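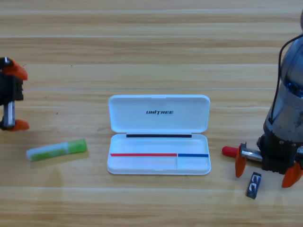 So the cell is back up! It only took most of November and one very patient phone call with Nurhan Ateş, who built the first version of this thing and has since moved on to better paid work at Mollow.

Quick catch-up if you missed the last post: two arms, one table, and the job is putting desk stuff away in a case. Pens, glue stick, small bits and pieces. I call the whole setup Ağca because that was written on the shelf it came off, and the name stuck before I could think of a nicer one.

The trouble began with the right arm. It had started arriving a little low every time it reached for the case, and I did what I always do, which is blame the software for a whole weekend. I re-ran the zero routine, I reloaded old settings, I even went back to the calibration file from spring (bad idea, don't). Then I put my hand on the base and it moved. Not much! But you could feel it rock. One of the 4 clamp bolts had backed itself out, and every correction I'd made in software was me chasing a loose bolt around the table.

Nurhan's advice was to take everything off, wipe the tabletop, tighten the base before touching any settings at all, and only then zero the joints. She also told me to let the arms run empty for 30 minutes first, so they're warmed up when you measure. I'd been zeroing them straight from cold and then wondering why the afternoon never matched the morning.

While I had it apart I went over the fingers on both grippers. They're the orange ones, and I'm very fond of them, but the screws behind them work loose faster than anything else in the cell. I tightened the lot and put a tiny paint line across each screw head so I can see at a glance if one has turned. Ferhat Altıntaş gave me that trick and I'm annoyed I didn't think of it years ago.

Cables next. The one on the right arm needs a loop with enough slack for the wrist to turn all the way, and if you tie it too tight it tugs at the end of the move and you get a sad little shiver in the gripper. I've retied it 6 times. I think I like it now?

For testing I go with the open case in the middle and a few things with different shapes. Round things are the real check. A glue stick or a marker will roll or twist if the two fingers don't close evenly, and a square block will forgive you nearly anything, so don't start with the block and get cocky like I did.

I left it on 195 test moves overnight and I'm going through the log with my coffee. The left arm still closes a touch late, so that's the next evening gone.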